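Notes for week two, Religious Houses and Their Customs. I've typed these up in a hurry, so forgive the odd gap!

## Who sits where

Last time we got as far as the refectory at Dromar, and I promised to say more about seating. Most houses sat in order of entry, so a man of 20 who joined early could sit above someone twice his age.
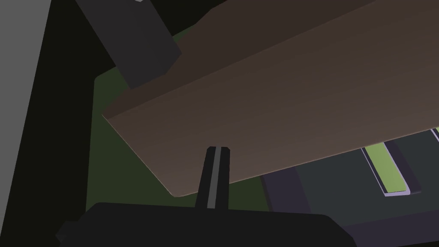

Seating went hand in hand with silence, and I do think we forget how much a meal said without words. One brother read aloud, the rest ate, and the superior gave a knock when it was time to stop. A plain brown board with the grain running along its length is all the table you need to imagine – no cloth, no carving. Dromar's custom book spends 2 whole pages on the knock (I love this) and barely a line on the food.

- **Reader:** served a week at a time, and ate afterwards.
- **Guests:** placed near the superior, though at Poment they had their own room.
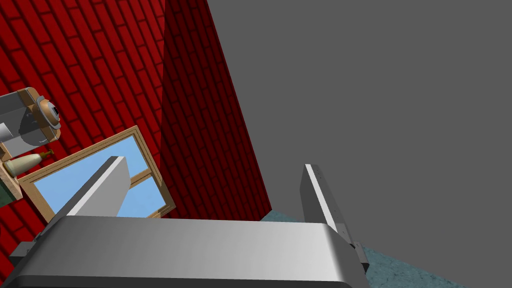

## For next time

Read the Poment extract and jot down anything on how a new superior was welcomed. We'll start with the supper, then move on to the blessing.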